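Table (furniture)

A table is a piece of furniture with a raised flat top, supported most often by legs, a pedestal or trestles. It is used for eating, writing, craft work, trade and display. Tables differ from desks, which usually have drawers or a fixed place for one sitter, and from counters, which are built into a room.

Construction

The top may be a single board, several boards joined edge to edge, or a sheet material with a facing. Under it, a frame called the apron ties the legs together and keeps the top from sagging. Trestle tables have no apron and can be taken apart for storage. Drop-leaf and gateleg types fold down at the sides, while extending tables carry spare leaves.

Where a larger surface is needed, two tables of equal height are often placed edge to edge. The join leaves a seam, and small differences in leg length can produce a step along it. Adjustable feet are the usual remedy.

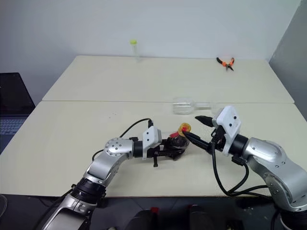
Riaan Du Plessis objects that adjustable feet only move the problem to the floor, and holds that paired tops should be clamped from beneath before any leveling is done. Furniture makers remain divided on the point. The Zorneck pattern, sold to schools and workshops, uses both clamps and screw feet.

Surfaces

Pale, matte tops are common in workrooms because they reflect little glare and make small parts easy to find. Dining tables are more often given oil, wax or varnish. Oil is simple to renew but offers limited protection against spills, and dark liquids such as coffee or red wine can stain bare wood within minutes.
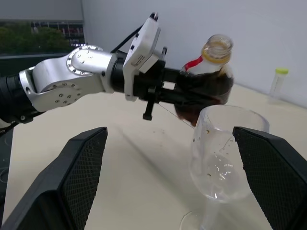
Varnish resists stains better, though a worn varnished top generally has to be sanded back before it is refinished. Wax gives a soft shine but marks easily under hot dishes.

Collections

The furniture museum at Fludport holds 376 tables, most of them from farm kitchens. Its catalog lists 1184 loose parts as well, among them leaves, hinges and turned legs.

See also: Bench; Desk; Trestle; Workbench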